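Natalia Zamudio has been writing crossword puzzles for money since she was in her twenties, and she would like it known that the money has not kept pace. She also writes a newsletter, teaches a night class and answers mail from people who believe that a clue about Ohio has ruined their marriage.

We met on a Saturday at her kitchen table in Nimgate, where she had cleared a space between two dictionaries and a bowl of clementines. Her third collection, "Six Down," comes out in June. It has 294 puzzles in it, and she is sick of all of them.

"I proofread the whole thing in a week," she says. "By the end I couldn't read a cereal box without wondering what crossed it."

Zamudio grew up over her parents' shoe repair shop and got her start on the puzzle in the weekly shopper, which was reprinted from somewhere else and often arrived with the wrong grid. She solved it anyway, or tried to. "I'd have the clues from one week and the squares from another. I thought that was the game. I was eleven before I saw a correct one and I found it kind of easy."

Her first sale went to a trade magazine for the grocery business, which wanted a theme about produce. She gave them one where every long answer hid a vegetable. The editor wrote back that he could not find the vegetables and would she please add some. She circled them in red pen, mailed it again, and was paid in six weeks. She still has the pen.

Most solvers picture the job as thinking up clever clues, and she doesn't discourage them. The larger part of it is grid work, moving black squares until the corners stop being terrible. A daily takes her a day and a half. A Sunday takes as long as it takes.

"You fall in love with one answer," she says. "One gorgeous fifteen-letter answer. And then you spend nine hours finding out that it can only live next to the name of a river in Belgium. So do you keep it? Of course you keep it. You learn about the river."

She keeps a list of words she has sworn off, taped inside a cabinet door. It includes most of the short ones you would expect, along with a few that seemed harmless to me. OREO is on the list with a line through it, then on it again. ERNE has been there the longest. "Has anybody ever pointed at the sky and said, look, an erne? I've been to the coast. I asked."

The night class meets in a room on the second floor of the Heltach building, which is mostly given over to tax preparers. It runs ten weeks. Students bring a draft, the draft goes up on the wall, and everyone else is invited to be kind for one minute and useful for twenty. Zamudio puts the newsletter together during the break, which is why it carries so many typos, and why subscribers have taken to solving those too.

The issue dated 2025-05-17 ran a themeless puzzle by a former student, Anayeli Mendoza, with the word GRIP at 1-Across.
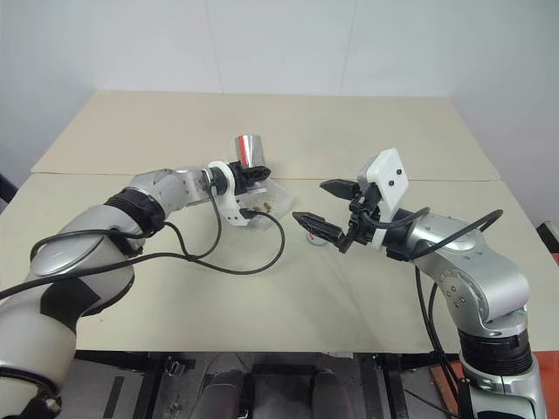

Silver cup, black gripper.

Mendoza, a dental hygienist, has now sold four puzzles, and Zamudio talks about her the way other teachers talk about the one who got into medical school. "Her first draft had a two-letter word in it. You can't have a two-letter word. She argued with me about it for half an hour, and she was wrong, and I went home thinking, well, that one's going to be good."

Reached by phone between appointments, Mendoza remembers it differently. "It was ten minutes," she says. "And I still think there's a case for it."

Then there is the mail. The newsletter has 613 subscribers, up from 600 at New Year's, and Zamudio estimates she has been corrected by half of them. Some are right. A retired surveyor caught her putting a mountain in the wrong country, and she ran his letter in full. Others are right in a way she finds harder to enjoy. One man writes whenever a clue uses "perhaps," which he considers cowardly. She has begun using it more.

The worst week she ever had came from a clue for NORN, a figure in Norse myth. She wrote it with a nod to the German plural, Nornen, and heard from what she describes as every opera lover with a stamp. "They weren't even angry at the same thing. I had one camp saying it was too hard and one saying I'd given it away. I got a four-page letter with footnotes. It was a lovely letter. I think about him all the time."

I ask if she solves other people's puzzles for fun. She looks at me with some pity.

"I do jigsaws," she says. "There's a picture on the box. You know when you're finished."

She does make one exception, for the puzzle in the Menon Courier, written for the past thirty years by someone who signs it only with an initial. She finishes it in pen over breakfast and has never written in to complain, although there was a week last winter when she got as far as finding an envelope.

"He used ERNE," she says. "Twice in a month."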